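Subject: Re: [nedik-collect] Oven door episodes, acceptance rules
Date: November 10, 2023
From: Aidan Ó Riain

Dear colleagues,

Thank you for the comments on the draft rules for the toy kitchen task. The earlier message is quoted for those who joined the list after March:

> The Mundard group has submitted 218 teleoperated episodes
> of the oven door task. Of these, 37 were flagged by the
> Lubis checker for gripper contact with the door outside
> the handle. Please advise whether they should be removed
> before the next training run.

Our view is that they should be kept and labeled.

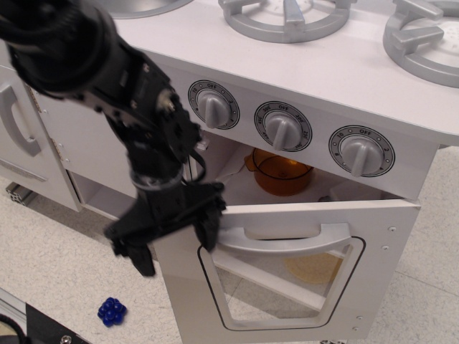 Contact with the rim of the door is common in this task, and a policy trained only on clean grasps has few examples to draw on when it misses the handle. The label "rim contact" has been added to the Arari schema for this purpose.

The second point concerns starting positions. Operators should begin some episodes with the door closed and the fingers already near the handle – the approach is well covered in the present set, the first pull much less so.
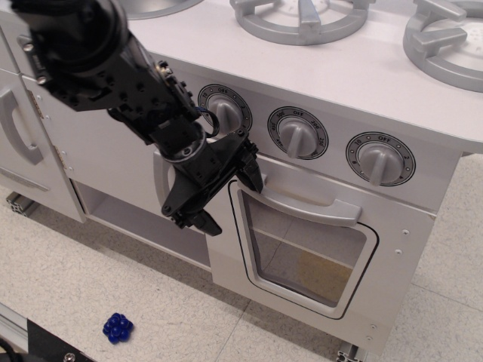
Please record the start type in the episode header and leave the free text field for remarks. Episodes without a start type will be returned to the submitting site.

A third group of episodes begins with the gripper open, away from the oven and in front of the cabinets.
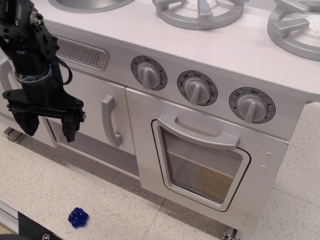

Mundard asks whether these may be shortened, as the travel to the oven adds length and teaches little. We would prefer that they be left whole. Trimming can be done at training time, and removed steps cannot be restored.

Partly open doors need separate treatment. An episode that ends with the door between closed and fully lowered is to be marked "incomplete" and submitted with the others.
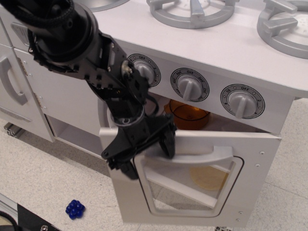 The target for the next round is 400 accepted episodes, of which 54 are reserved for evaluation and must not be used for tuning. Objections to the labels should be sent to this list – not to individual operators.

Regards,
Aidan Ó Riain
Nedik data coordination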